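Stillemow Play Library
Progress report to the Dostano Fund, covering the spring months

How the term has gone

Thank you again for standing by us through what has been a rather busy few months. When we last wrote we had plenty of toys and very few proper sets, and the families at Protcombe were kind enough to say they'd like things that go together. So that is where your grant has gone - into small play kitchen sets that can be laid out on a table in a minute or two and packed away again nearly as fast.

We now have 67 families borrowing, and 63 of them came back for a second loan, which pleased us more than we can say. Eight new sets are ready to go out and two more are waiting for labels.

The loose pieces have taken more thought than we expected. Rings are a great favourite with the smallest children, and we like a good thick band in a strong colour, such as the bright red one, with an opening that is easy to see against a pale background.

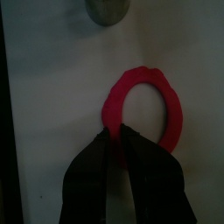
We spent a good part of April sorting pieces of that sort into families of colour and size, and the parents' group at Đoàn House very kindly lent us their back room in the mornings so that we could spread everything out. It was slow work, and there was a lot of tea, but the sets are far better for it.

Each layout starts with the bigger things along the far side: the light-blue bowl with its little tab handles, the light wooden box, the pink cup with a blue utensil and a red one standing in it, and the square mauve-pink tray with the cloud outline. A white sheet goes in front, with the red ring and a small white block on it, and a small upright piece to either side, one salmon-pink and one orange. The black tabletop shows the colours off beautifully.
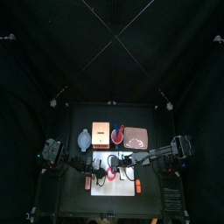

What we hope to do next

We should like to finish the labels, print a simple contents card for every set, and put a little of what remains towards spare cups and utensils - they do wander off. We'll write again once the summer loans have settled down.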